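Jindo Clear Tray, Shallow
Item 948
Sold by Murov Table & Counter Supply

In stock. Ships from our warehouse in two working days.

A shallow rectangular tray in clear plastic with rounded corners. It's made for carrying and holding small items together on a counter, a side table or a desk. Customers buy it mostly for single-serve cups, creamers, jam pots and sample cups. It also works in a bathroom cabinet or a drawer.

The tray is one molded piece with no seams. The base is smooth on the inside, so a wipe with a damp cloth is enough on most days. The sides are low, and small cups can be lifted out without tipping the tray. Because the plastic is clear you can see what's left from the side as well as from the top.

The tray comes empty. Cups, lids and plants are sold separately.

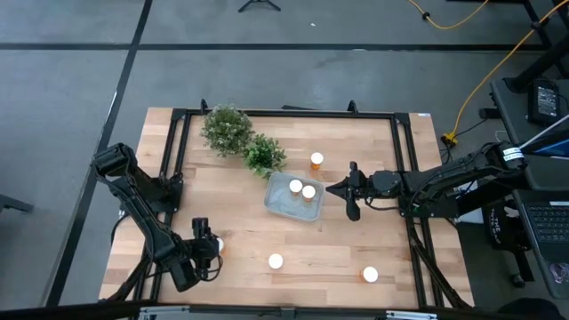
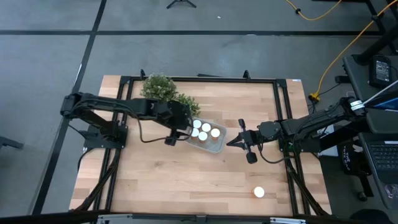
Clear tray on a butcher-block tabletop. Second photo: tray holding five small lidded cups.

Using it with small cups

Put the back row in first, then the front. Cups of different widths can go in the same tray, but put the wide ones in the corners. The tray has no dividers. If you need fixed places for each cup, look at the Jindo divided tray, which has the same rim and stacks with this one.

For a self-serve counter, most people want two trays: one out and one filled and waiting. Swapping the whole tray is quicker than topping it up while people are standing there.

Care

Wash by hand in warm water with ordinary dish soap. Top rack of the dishwasher is fine on a normal cycle. Don't use scouring pads or powder cleaners, they leave fine scratches that show up on clear plastic. Not for the microwave or oven. Fine scratches from normal use don't affect how it works and aren't covered by the warranty.

Stacking and storage

Empty trays nest. Dry them fully before stacking or they stick together. If two do stick, run warm water over the outer one for a minute and they will come apart. Don't stack filled trays on top of each other.

Ordering

Sold singly or in a case of 20. Case orders go out in one carton. For more than one case, write to Idalina Lobo at the order desk and she will quote freight separately. Trays can be mixed with Lüthi cups on the same order, and there's no minimum.

The older Ostum tray is discontinued. The Jindo tray doesn't nest with it, so keep the two kinds in separate stacks if you have both.

Returns

Unused trays can be sent back within 51 days in the original wrap. If a tray arrives cracked, send a photo of the tray and the carton label and we will replace it. You don't have to send the cracked one back.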